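Workshop Tips: When the Stop Button Does Not Stop the Arm

Applies to small bench arms with panel-mount push buttons. Disconnect and lock out power before opening the button box.

1. Note the symptom

On the Tostbridge bench, the arm kept moving for 2 seconds after the stop was pressed. The controller log showed no stop input during that time. A late or missing input points to the button circuit, so start there and leave the program alone.

2. Pull the buttons

Label each wire, loosen the terminal screws and remove the buttons from the panel. Stand them on a clear bench, well apart. Keep each contact block with its own head.

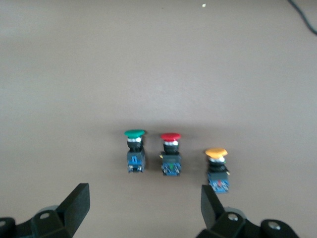
3. Test the contacts

Set the meter to continuity. A stop circuit uses normally closed contacts: closed at rest, open when the head is pressed. Press each head 12 times. Replace any block that gives even one wrong reading. Do not clean and reuse it.

4. Check the seating

A contact block that is not fully latched to its collar may fail to open when the head is pressed. Push it home, lock it, and tug once. On the Tostbridge unit this was the fault. Ningsih Rondonuwu found the latch half turned.

5. Do not rely on color

Cap color says nothing about the contacts behind it. Read the marking on the block before wiring.

6. Retest at low speed

Refit the panel, restore power and run the arm slowly with the work area clear. Press stop at several points in the cycle. Record the result in the maintenance log and repeat the test every September.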